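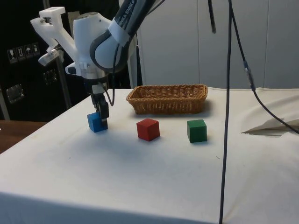

Week 4: Air supply for the spray bench

Most of the trouble people blame on the airbrush starts at the compressor, or in the six feet of hose after it. Last week we took the brush apart and put it back together (the spare needle caps are in the drawer, and I would like the other ones back). This week we go upstream. Before you plug anything in, look at where the hose is going to run. A line that hangs in a slack loop beside your working hand, the way the thin black cable does next to the gripper, will sooner or later visit the wet part of your job. Hose comes over the shoulder or under the bench, clipped once, with enough slack to reach the far corner of the piece. The same goes for cloth on the table. White fabric shows every smudge and creases if you so much as look at it, and the creases print themselves on the bottom edge of anything you lay down before it's cured. Use kraft paper and change it.

What the compressor is doing

It squeezes air, which heats it up, and then the air cools in the tank or the hose and drops its water. That water has to go somewhere. Given no instructions, it goes to your brush and comes out as one fat spit in the middle of a smooth fade. Small tankless units are worse for this because the air is still warm when it reaches you. They also pulse. On a background coat you may not notice. On a fine line you'll see a row of little beads and think your hand is shaking.

We have two machines in the shop. The Codach is the quiet one with the tank, and everybody wants it. The Himel is the loud one without, and it has been running since before the building had decent lights. Both will do every exercise in this course. If you arrive late on Saturday you will be getting to know the Himel.

Setting pressure

Set it with the trigger down and air flowing. The number on the gauge with the trigger up is a static reading, and it falls as soon as you spray. How far it falls depends on the hose, the fittings and the brush, so write down your own two numbers and stop borrowing your neighbor's.

Start at 19 psi, flowing, for thinned acrylic through a medium needle. If the paint comes out grainy, go up a little or thin it more. If it spiders across the surface, go down a little or back away. Change one thing at a time. I know you won't, but I'm obliged to write it.

Anything thicker, such as the Honia primer, wants more air and a larger needle. Please don't try to force it through the fine one by cranking up the regulator. The regulator will let you. It has no opinions.

The moisture trap

Mount it upright, bowl down, as far from the compressor as the bench allows. Air that has had some distance to cool gives up its water more readily. A trap screwed directly onto a hot pump is mostly decoration.

Drain it at the start of the session and again at the break. On humid days drain it whenever you can see a line of water in the bowl. The tank on the Codach has its own drain valve underneath, and yes, you have to get on the floor.

Finding leaks

If the compressor kicks on while nobody is spraying, air is getting out somewhere. Mix dish soap and water, brush it on each joint, and watch for bubbles. Usual suspects, in order:

Quick-connect at the brush end
Regulator threads
Hose crimp
The joint you tightened last

Thread tape goes on clockwise as you look at the end of the fitting. Two wraps. Leave the first thread bare so shreds don't end up in the air line. Fittings with a rubber seal or O-ring don't get tape at all, and tightening them with a big wrench only ruins the seal. Finger tight, then a quarter turn.

For next time

Read the Ó Riain handout on thinning, pages 163 to 170. The chart is on the second page and it is better than mine. Bring a test card with dots, lines and one fade, all sprayed at the same pressure, with the pressure written on the back in pencil. Room 224 as usual. The key sticks, so lift the door a bit as you turn it.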